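# Section 3: Setting up the Jatent 424 turntable

Mar 3, 2024. Replaces the old section, so please bin any printed copies.

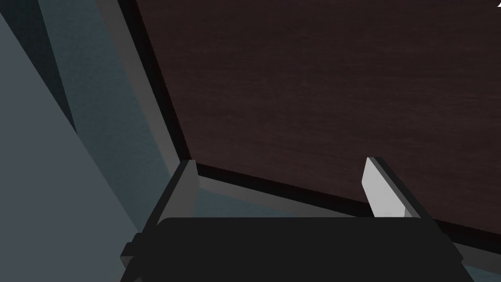 A reader's comment on the old version was that I'd put the levelling after the cartridge, and that they'd had to do the whole arm twice as a result. Fair point, and I'm sorry! Levelling now comes first, and I've moved the bit about the drive belt too while I was in there.

This section takes you from a sealed box to your first record. I've set up two of these for myself (one upstairs, one down) and helped with a fair few more, and if you've never done it before I'd set aside a whole evening. You may well be finished in an hour. Have the evening anyway.

You'll need:

- the spanner and small screwdriver from the accessory bag
- a spirit level, the shorter the better
- a stylus gauge (not in the box, and I do think it should be)
- a torch or a good lamp
- the paper protractor from the back of the printed booklet
- somewhere to put tiny screws – I use a saucer

## 3.1 Choosing a spot

1. Pick a piece of furniture that doesn't wobble. Push it at the top corner with one finger. If it rocks, sort that out before you go any further.
2. Keep the turntable off the top of your speakers, and off any shelf that shares a bracket with them.
3. Check that you've got room to lift the lid all the way. The 424 has a tall lid and it swings back further than you'd think.
4. Walk past it, then stamp past it. If you can see things trembling on the top, you've got a springy floor and you'll want the wall or a corner of the room.

**Note:** my own deck sat on an upstairs landing for a while, over the longest joist in the house, and every trip to the bathroom made the needle jump. I blamed the deck for weeks. A wall shelf from Nuvden fixed it, though any shelf with a solid fixing would have done.

**Caution:** not in direct sun, please, and not over a radiator. Records go first but the belt doesn't like it either.

## 3.2 Unpacking

1. Put the box flat on the floor, with the printed arrow pointing up, and cut the tape with something short. Long blades find the lid.
2. Lift out the top tray. The platter, the mat, the counterweight and the accessory bag are all in it. The counterweight is in its own little well in the foam, and people do throw it away with the packing, so take it out now and put it in the saucer.
3. Lift the main body by its sides. Never by the arm!
4. Leave the twist tie on the arm for now, and leave the stylus guard on as well.
5. Undo the red transit screws on the top plate. There are two on newer decks. Tape them inside the booklet for the day you move house.
6. Keep the box if you've any room at all.

If the accessory bag is missing its spanner, which does happen, the shop in Baltomden sends them out for the price of a stamp.

## 3.3 Levelling

1. Set the body where it's going to live, without the platter.
2. Lay the spirit level across the top plate, left to right, and turn the front feet until the bubble settles. Clockwise lowers the deck.
3. Turn the level front to back and do the back feet.
4. Go back to left to right. It'll have moved a bit. Mine always does.
5. Now drop the platter on and check once more with the level on the platter itself.

Don't chase perfection here. If the bubble is between its lines you're done, and I say that as someone who once spent most of a Bank Holiday on it.

**Note:** the feet have a stop at the bottom of their thread but not at the top. If one comes off in your hand, it just screws back in. Hold the deck up with a book while you do it and don't try to balance it on your knee.

## 3.4 Fitting the belt and platter

1. Lift the platter off again and turn it upside down on a clean towel.
2. Wash your hands and dry them properly. Greasy belts slip, and then you're wondering why everything sounds a bit sleepy.
3. Loop the belt around the inner ring, with the shiny side facing out.
4. Turn the platter the right way up and lower it on to the spindle.
5. Look through the finger hole, hook the belt with the bent end of the spanner, and stretch it over the brass pulley.
6. Turn the platter by hand, ten or so times, slowly. The belt should find its own level on the pulley. If it creeps up and comes off, it's got a twist in it, so take it off and start this bit again.
7. Mat on top, label side up. (It does have a right way up, the writing's just very small.)

**Caution:** the spindle comes ready oiled. Please don't add more. I've seen one that had been treated with cooking oil and it wasn't a happy thing to clean.

## 3.5 Balancing the arm

This is the fiddly part and everybody worries about it. You'll be fine! It only feels like surgery the first time.

1. Check that the plug's out of the wall.
2. Push the counterweight on to the back of the arm with the numbers facing you. It turns on a thread, so let it catch before you let go.
3. Set the anti-skate dial to zero.
4. Take the twist tie off, then slide the stylus guard off, straight forward. No sideways wiggling.
5. With the lift lever down, ease the arm off its rest and bring it to just short of the mat. Keep a finger under the headshell.
6. Turn the counterweight until the arm floats level on its own, neither dipping nor rising.
7. Put the arm back on its rest and clip it.
8. Hold the counterweight still and turn only the number ring until zero lines up with the mark.
9. Now turn the whole counterweight, ring and all, to the figure printed on the card that came with your cartridge.
10. Check it with the gauge. If the gauge and the ring disagree, believe the gauge.
11. Set the anti-skate to the same number.

**Caution:** if you drop the arm during step 5, stop and look at the needle with the torch before you carry on. A bent one will plough straight through whatever you play next, and it'll be your favourite, won't it.

## 3.6 Lining up the cartridge

The cartridge is fitted at the factory and is usually near enough. I'd still check, but if you're tired at this stage, leave it for tomorrow.

1. Put the paper protractor over the spindle.
2. Lower the needle on to the outer cross, very gently, with the lift lever.
3. Look from the front, with your eye down at the level of the mat. The sides of the cartridge should run along the printed lines.
4. If they don't, loosen the two screws on the headshell by half a turn (no more, or it all falls off) and nudge.
5. Try the inner cross. Then the outer one again.
6. Tighten both screws a little at a time, swapping from one to the other.
7. Go back to 3.5 and check your weight if you've moved anything.

There's a bigger version of the protractor on page 113 of the printed booklet, and it's much kinder on older eyes. Cut it out along the dotted line. The hole in the middle wants to be snug, so make it smaller than you think and open it up bit by bit.

## 3.7 Wiring up

1. Switch the amplifier off, at the wall if you can reach.
2. Red lead to red socket, white to white. Use the pair marked PHONO if your amp has one.
3. If your amp has no PHONO pair, slide the switch on the back of the deck to LINE and use any spare input.
4. Screw the thin ground wire to the amp's ground post. Finger tight will do.
5. Plug in the deck's own power supply. It's the small square one, and the plug looks annoyingly like the one for Tan radios, so check the label if you own both.
6. Switch on, with the volume all the way down, then bring it up.

A low hum with no record playing is nearly always the ground wire. Try tightening it, then try moving the power supply away from the signal leads. After that, have a look at section 5.

**Caution:** don't use PHONO on the amp and LINE on the deck together. It's horribly loud.

## 3.8 First play

1. Choose a record you don't mind about.
2. Wipe it with a dry brush while it turns.
3. Lower the needle with the lever and let it play right through one side. Stay in the room for it.
4. Listen to the last track in particular. If it's fuzzy and the first one wasn't, go back to 3.6.
5. Check the speed. Any voice you know well is a good test. The little trim screws are under the mat, and an eighth of a turn is a lot.

New belts settle in over the first few days, so don't adjust the speed until you've given it that long. I set mine on the first evening and then had to do it all again in April.

After that it needs very little. I've played over 200 records on the downstairs one since its last proper going-over, and all it's had is a new belt and a wipe under the mat. Cleaning and belt changes are in section 4, along with how to get the lid hinges to stay up when they start to sag.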